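Bedach School Finance Tables
README, last changed 12th June

What is in this folder

This folder has the tables behind our working paper on how small school districts share the cost of special education and transport. The tables were copied by hand from printed annual reports and later checked against the ledgers which the districts still keep. We put them here so that other people who study school funding do not need to copy the same pages again.

The work was started by Sivaprasad Shenoy during his doctoral studies. Chandrasekhar Mathew joined later and wrote most of the checking scripts. Questions about the codes should go to him, and questions about the sources to Sivaprasad.

Files

districts.csv — one line for each district, 206 lines in total. Has the district code, the name at the time of the report, and the code of the district it was later merged into, if any.

levies.csv — one line for each local tax vote, 1,283 lines in total. The column "result" is P for passed, F for failed, and W when the vote was withdrawn before the day.

transfers.csv — payments between districts. The sender is always in the first column. In the older version, called Gristgate, the order was the opposite, so please be careful if you join the two.

notes.txt — our remarks on single lines. It is not complete and the spelling is uneven.

How the numbers were made

All amounts are in dollars of the report year. We did not adjust for prices. If you need adjusted amounts, please choose your own index and name it in your paper.

The reports are not printed in the same way every year. In the early ones, the cost of school buses is inside "general operation" and cannot be separated. We left the bus column empty for these lines. An empty cell means "not reported" and a zero means the report shows a zero. Some programs read both as zero when they open the file, so check this first.

School years are named by the year in which they begin. A line marked 1974 is for the year that started in September 1974.

For pupil counts we used the fall count and not the average over the year. The two are usually close, but in districts with seasonal farm work they can be quite different.

Known problems

In 17 districts the name changed but the borders did not. We kept the old code for them. The Tokgöz matching tool, which we used for the first linking, treated these as new districts, and we corrected them by hand.

More than 289 lines in transfers.csv have a purpose which we could not read with certainty. They have the code U. Please do not drop them without looking, as several of them are large.

The Grorkard district is in the tables two times, once as an elementary district and once as a unified one. This is correct. Both existed for one year.

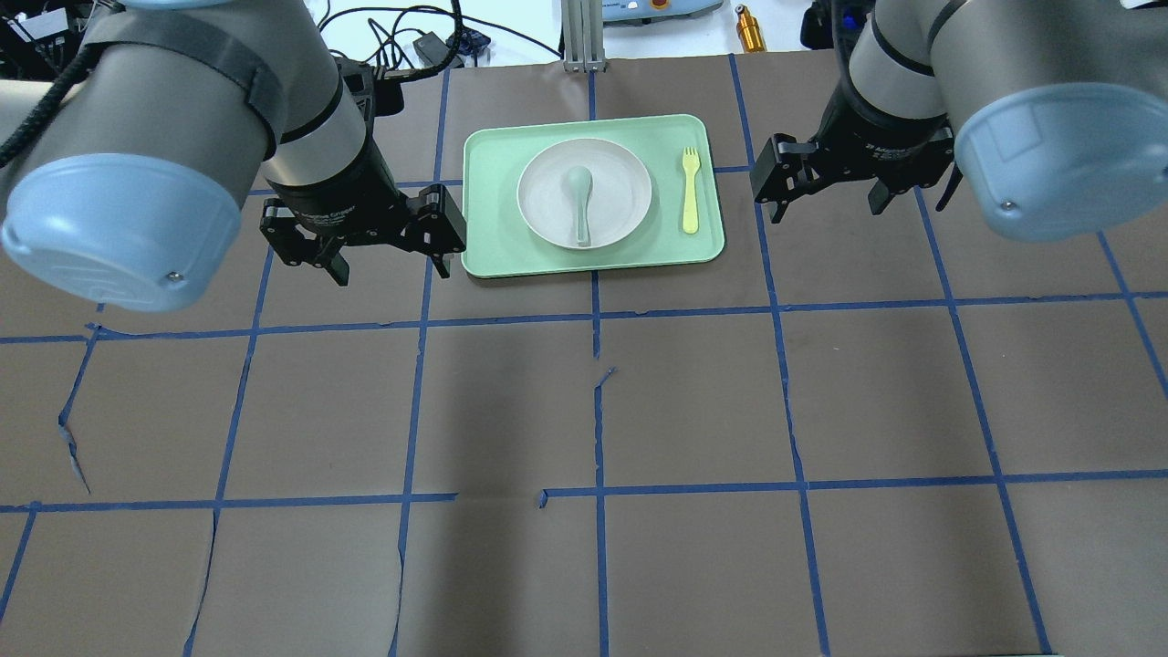
Photo: Bedach project

Use and citation

You may use the tables for teaching and research without asking. If you publish, please cite the working paper and say which version of the tables you had — the version is in the first line of each file. We would like to receive a copy, but it is not a condition.

Corrections are welcome. Send us the file name, the line number and the page of the report where you found the right value. We cannot change a number on the basis of a newspaper article alone.

Still to do

Add the bond votes
Check the pupil counts of the merged districts again
Write a longer explanation of the purpose codes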